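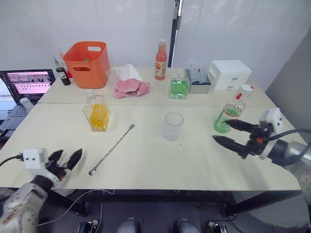 An empty glass and a bottle of something green.

Blog > Kitchen & Garden > Cordials

Last updated: August

I have been meaning to write about cordial for weeks, and now the mint has got so far out of hand that I can't put it off any longer. It started as one small pot from the market at Costigan and it has since eaten most of the bed by the back step (my own fault, I was warned, I planted it straight in the ground anyway).

My grandmother made hers with lemon peel and far more sugar than you'd dare to use now, and kept it in the cold pantry at Udarum, where we spent every summer until I was twelve. We were allowed one glass each after lunch and we made it last. I've tried for years to get the same taste and never quite managed, though this year's is the closest yet!

What I do is pick a big bowlful early, before the sun gets on it, and pull off the leaves while the radio's on. They go into a pan with 830 ml of water and the peel of two lemons, just up to a simmer, then off the heat with a lid on until the evening. I strain it, stir in the sugar and 100 ml of lemon juice, and warm it again very gently until it's all dissolved. It goes a rather dull colour if you boil it, which doesn't hurt the flavour, but I do mind a bit.

It keeps for 5 days in our fridge, or that's as long as it has ever been given the chance. I like it with fizzy water and a slice of cucumber, and on Tuesday I poured some over vanilla ice cream, which I can recommend to anybody.

Next I want to try it with the little sour plums from the lane behind Bramovon, if the birds leave me any.

Sign up to the newsletter for new posts by email.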